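Household manipulation

Household manipulation is the branch of robotics concerned with getting machines to handle ordinary objects in homes, kitchens and small workplaces. Typical chores include clearing tables, loading dishwashers, folding clothes and putting items back on shelves. As of 2023 no general-purpose machine does this work reliably outside a test setting, although several single-task devices are sold.

Background

Robot vacuum cleaners and lawn mowers reached homes well before any robot with an arm. They move over a surface and seldom need to grasp anything. A machine that picks things up must find the object, choose where to hold it, close on it with suitable force and set it down without knocking over its neighbors. Factory arms have done this for decades, but mostly with identical parts that arrive in the same position every time.

Early household projects relied on hand-written rules. The Atinga kitchen arm used a stored shape for every item it was expected to handle and stopped when it met one it did not know. Later systems learn from recorded demonstrations, in which a person guides the arm through the chore many times.

Cups and tableware

Cups are a common test object. They are cheap, they come in many shapes, and they can be gripped by the rim, the wall or the handle if there is one. A cup standing alone is usually easy. Two cups close together are harder, as the fingers need room on both sides and one cup may hide part of the other from the camera.
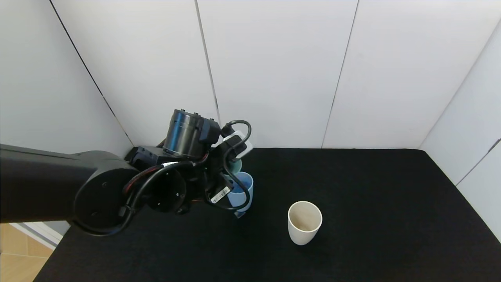 Published results depend heavily on the setup. In the Clokwood trials, led by Nhyira Addo, an arm made 2,582 attempts to lift and move a single cup. Addo's group reported success in most attempts on a plain tabletop, but only 67 percent when the cups were placed side by side. Glasses were left out of the trials. Clear material remains a problem for many depth cameras.

Shop-floor work

Small workshops share many of the problems found in homes. Votis, a packing firm, tested an arm that sorted mixed parts into trays at a rate of 800 an hour. A trained worker at the same bench managed 900 – and could also deal with torn bags and parts that had stuck together. The arm was kept for night shifts.

Limits

Selorm Yakubu, who ran the Gundano home study, has argued that success rates for single grasps say little about a whole chore. Clearing a table may take dozens of grasps in a row, and one spilled drink can undo the work. Other open problems are speed, price, safety near children and cleaning the gripper after it has touched food.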